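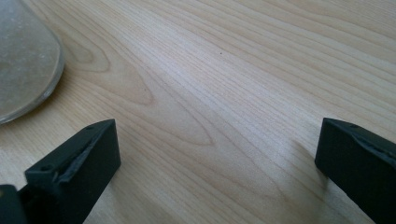 Grovness: Two-Handed Sorting with Hand-Held Grippers
Final report, Robotics Project Course
March 10, 2026

1. Background

Our group took over Grovness in October from last year's students. They had built one gripper and used it for pick and place with foam blocks. We wanted to work with containers from a kitchen, and we wanted to use two hands. A lot of kitchen jobs need one hand to hold something steady and the other to move something else.

The goal we wrote in the proposal was to record people doing a short sorting task with a gripper in each hand, and then train a policy on the recordings. The policy would run on the department's two-arm setup, which everyone here calls Flerkik. We finished the recording part. The training part is about half done.

2. Hardware

Both grippers are held in the hand and have two black fingers that close toward each other. We kept the finger shape from last year but reprinted all the parts, since the old set had a crack near one of the screw holes. The reprint took three tries. The first set warped and the second was printed mirrored by mistake, so we had two left fingers and no right.

The gray triangular plate on top of each gripper was the other big change. Last year's mount let the upper part twist a little when the fingers closed hard. The twist was small, but it showed up in the position data as a jump at the start of each grasp. With the new plates the jump is gone from most recordings. It still appears when the trigger is pulled very fast.

We used the Braseo logging program from the lab server. It writes one folder per recording. We added a short script that checks whether both grippers have the same start time and throws out the folder if they do not.

3. Task and table setup

The task is to take containers from the table, put them in the tray, and take them out again on request. The operator stands on the near side. The tray goes on the far half, with its handle rails at the back so that they stay out of the way of the fingers.

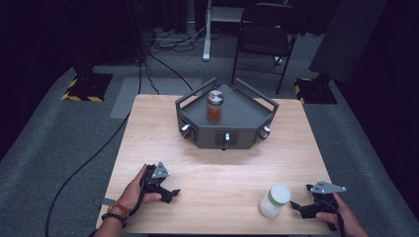
Choosing the objects took longer than we planned. We started with cups, but they were all close to the same width and the fingers hardly had to change their opening. The set we ended up with is more mixed. It includes the small glass jar with the silver lid, which is in the tray, and the white plastic bottle with the pale cap, which is by the jaws of the right gripper. The jar is hard and smooth and the bottle gives a little when it is squeezed, so the operator has to handle them differently.

The tripods were moved several times during the first week. We put hazard tape around the black mats under them after somebody bumped a leg and we lost a whole afternoon of recordings. Cables were also a problem. If a cable pulls on the gripper, the operator corrects for it without noticing, and the correction ends up in the data.

4. Recording

Each recording covered one pass through the task. We ran 19 sessions. A session was limited to 40 minutes because hands get tired and the grasps get sloppy after that. In total we have nearly 2000 recordings that passed the time check.

The most common failure was dropping the jar on the way out of the tray. Operators tended to grab it by the lid, where there is less to hold. We told later operators to grip the glass, and drops went down, but we kept the lid grasps in the set and labeled them.

5. Training so far

We trained a first version on the Chávez workstation using the one-handed recordings only. It reaches for the right object most of the time but closes too early on the bottle. The two-handed version has been trained once and has not been run on Flerkik yet. The arms were booked by another course through the end of February.

6. Remaining work

- Run the two-handed policy on Flerkik at low speed
- Record more passes with the bottle lying down
- Replace the screws on the left gripper, which loosen after two or three sessions
- Write up the time check script so the next group can use it

The printed part files and the session log are in the project folder on the lab server.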